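The Comeback of the Good Tablecloth

Walk into any supper club in Brukham this winter and you'll feel it before you sit down — real cloth, heavy and soft, right down to your knees. I love it!

The Smits mill wove 1,338 tablecloths last year, its best run since paper took over, and dark shades led the orders. 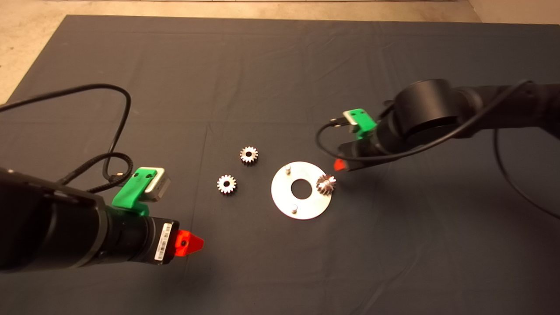
Charcoal gray, with the fold lines still showing.

Should you iron? Older hosts in Fullar say always. I say leave the creases in, set out the soup and let people lean on their elbows. A cloth that has been through 200 dinners hangs better than a new one anyway, and it hides gravy beautifully.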